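Flirska Neighborhood Newsletter
January
By Shota Matsuda
13 comments · 28 shares

Learning to send a parcel again

When I moved to Anthorpe, I thought the difficult things would be the bank and the dentist. These were easy. The difficult thing was the post counter. In my first winter I sent four parcels to my mother, and two of them came back to me, one with its corner opened and the other with a note I could not read. I was ashamed to go back to the same counter, so for a while I walked to the other one, up the hill, where they did not know my face.

The editor asked me to write something useful for new people on our street, and I think this is the most useful thing I have. I still send a parcel every month, and now they arrive.

First, the carton. I used to choose a big one, so that everything would go in without thinking. This is a mistake, and an expensive one. In a big carton the small things travel from side to side for two weeks, and they arrive tired. Choose a carton that is a little too small, and then take out one thing. My wife says this is also good advice for suitcases.

You do not need to buy a new carton. The grocery store on Pană Street puts its flat ones beside the back door in the morning, before ten o'clock, and you can take what you like if you ask. The ones from bananas have holes, so leave them. The ones from tea are the best, very clean and strong, but many people know this already. Look at the old labels and remove them, or cover them with paper. My parcel with the note had an old label on its bottom side, and for this reason it made a small trip to a furniture shop before it came home.

Second, small things inside other things. Buttons, clips, seeds, beads for my niece — everything that can roll should have its own tub with a lid, and the lid should have tape. I learned this from a packet of sesame seeds. My mother told me on the telephone that she was still finding them in spring, and she did not say it angrily, but she said it more than once.

Tubes are a special subject. Hand cream, glue, toothpaste, all of them open when something heavy lies on the cap. Put the tube in a bag, close the bag, and place it near the top. Some kinds of glue are not permitted to fly, so please ask at the counter before you wrap it and not after. I have unwrapped a gift in front of a line of people, and I do not recommend it.
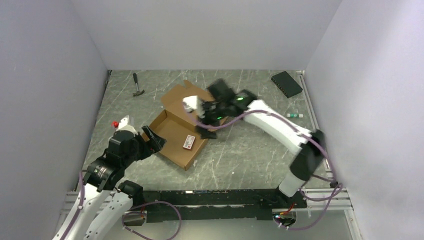
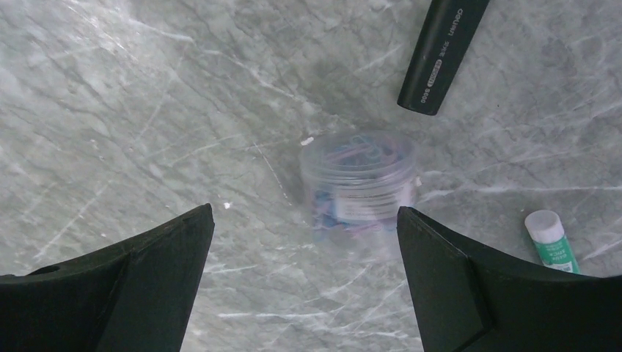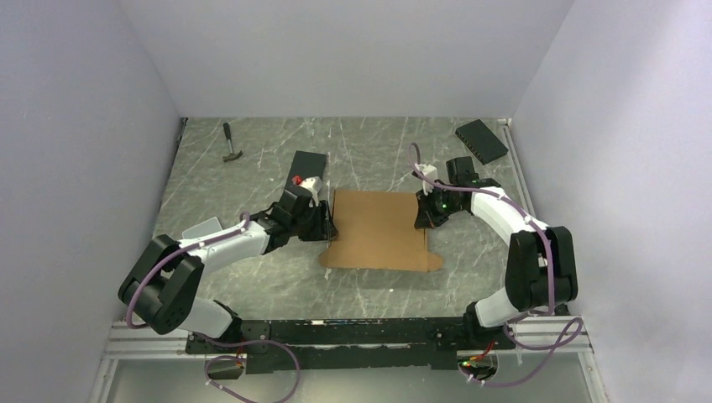
Third, the form. The customs form has a small space for the contents and people write "gift" in it. Gift is not a description. Write "cotton socks" or "paper clips" or "dried mushrooms", each with its value, even if the value is almost nothing. I write mine at home at the kitchen table, with a dictionary, because at the counter I become nervous and my letters go downhill. If you are sending to a country with a different alphabet, write the address in both, and put the name of the country in English on the last line, in big letters.

About tape: I use the Mellix brown one, which the hardware store sells in a roll of 30 meters. It is loud when you pull it, so I do not pack after my daughter is in bed. One long strip on the middle line, top and bottom, then a shorter one across each end. Before, I was putting tape everywhere, like a bandage, and my mother had to borrow a saw from the neighbor. She is 74 and she enjoyed this, I think, but still.

Keep the receipt until the person telephones you. I keep mine in a cookie tin, and I have maybe too many of them now. When the second parcel was lost, I had no receipt and no number, and the lady at the counter was very kind but she could only show me her two empty hands.

The counter on our side of the river is quiet between two and three in the afternoon. In the week before the holidays it is never quiet, so send early or send after, and tell your family that it is coming late. Mine does not mind. My mother keeps the tree up until the parcel comes, and last year this was almost February.

If someone on the street would like help with a form, I am at number 200, the door with the bicycle. I can read Japanese and English, and my neighbor upstairs can read Romanian and some Hungarian. Please bring the parcel open. It is much easier to fill in the form when we can see what is inside, and I will have the tape ready.

Share this item · 28 shares
13 comments

Also in this newsletter
Where to leave old paint in Anthorpe
Soup evening moves to the upstairs room
The Flirska footbridge: what we know so far
Lost: one gray glove, left hand
Choir looking for low voices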